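Not much sewing or knitting this week. The blue cardigan still has one sleeve, and it will stay that way until I find where I put the 3 mm needles.

I had four days off and spent most of them at Malilham, helping my sister strip wallpaper. It came off the hallway in strips the size of a bus ticket. We got nearly 80 of them into the first bag and then stopped for lunch.
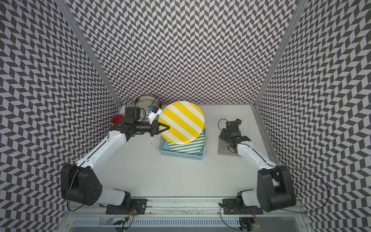 Striped plates and the blue basket

On the second day we drove to Fekholm for paint. The colour she wanted had been discontinued, so we came home with a grey called 431, which looks fine on the lid. The drive takes 20 minutes if you don't get stuck behind a truck. We got stuck behind a truck both ways.

My brother-in-law cooked sausages, and we played cards until the neighbours' dog started up. I lost every hand.
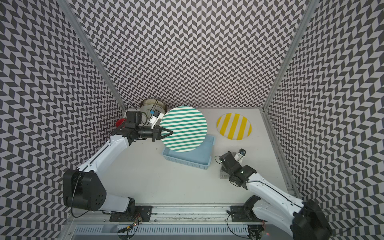 Zigzag walls

I did get to the wool shop in Marar on the way home. I'd told myself I was only buying buttons. I bought the buttons, and also enough green wool for a vest I haven't got a pattern for. If anyone has a favourite plain vest pattern that doesn't need much finishing, please leave it in the comments.
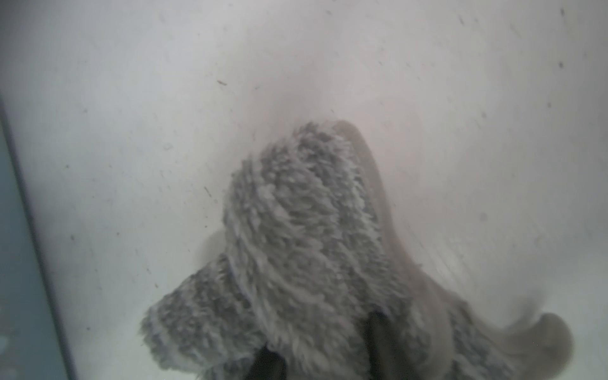
Photo: Drakerik

It rained all of yesterday, so I did the washing, hung it over the chairs and caught up on emails. The quilt group has moved its swap to December, which gives me more time to finish the placemats I promised. I've cut the fabric for them. The iron is playing up again, so pressing will have to wait until I've had somebody look at the cord.

Back to work tomorrow.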